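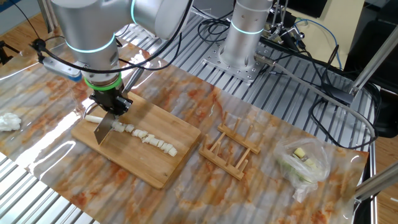

Talier (comic series)

Talier is an American comic book series written and drawn by Horacio Aravena. Published by Hirkico, a small press. Black and white for the first run, color after that. The title character is a courier in the port city of Khunthong who carries sealed letters between rival families and is not allowed to read them. She reads one in the first issue.

Publication history

Aravena started Talier as a photocopied minicomic, sold by hand at shows and through a mail order list. Hirkico picked it up after the third mini and reprinted the early material as issue 1, with new lettering and a redrawn ending. Print run of that issue was 1207 copies. It sold through, and a second printing followed with a gray cover instead of the original yellow. Collectors tell them apart by the cover and by a missing word balloon on the last page of the second printing.

The series came out every other month at first, then whenever it was done. There was a long gap after issue 9 while Aravena moved house and changed his drawing setup from brush to pen. Issue 10 looks noticeably different - thinner lines, more backgrounds, smaller panels. Reader letters in issue 11 are mostly about this.

The first collected edition went on sale 27 Jun 2018. It runs 146 pages and has the first story arc plus one of the minis in its orignal form. No sketches or commentary. A later softcover dropped the mini and added a map of Khunthong.

Plot

First arc, "The Dry Season". Talier opens a letter she was supposed to deliver and finds her own name in it. She delivers it anyway, resealed, badly. The family that gets it notices the seal. Most of the arc is her trying to find out who wrote the letter without admitting she saw it.

Second arc, "Cerkusero". Named for the prison island off the coast. Talier is sent there with a letter for a prisoner who has been dead for years, and the guards insist on keeping her until somebody signs for it. Mostly told in flashback. This arc has the wordless issue, set in one night in July during the harbor festival, often reprinted by itself.

Third arc is unfinished. Only two issues came out.

Characters

Talier - The courier. No family name given. Wears the blue coat of her guild in the color issues.

Old Benna - Guild mistress. Gives out the routes. Knows more than she says about the first letter, though the series never settles how much.

The Clerk - Works for both families at once. Antagonist in the first arc, sort of an ally in the second. Never named, and his face is kept in shadow until issue 8.

Style

Aravena uses a fixed grid of two columns for scenes in the city and drops it on the island, where panels float with no borders. Letters carried by Talier are always drawn blank, even the one she reads, so the reader gets the contents only through what she says later. Sound effects are rare. Lettering is by hand through all the issues, including the color ones.

The color issues use a limited palette, mostly blue and rust, with flat tones and no gradients. Aravena colored these himself.

Reception

Reviews of the early issues were few but good, mainly in fan newsletters. The wordless issue got the most attention. Some readers found the second arc slow and the prison rules hard to follow, and the island's layout changes between issues 12 and 13, which was taken as a clue at the time but was a drawing mistake acording to Aravena's note in issue 14.

Other media

An audio version of the first arc was announced by Hirkico and later dropped. A single short prose story, "Return to Sender's Gate", ran in the back of issue 7 and has not been collected.

See also
Hirkico
List of black and white comics
Minicomics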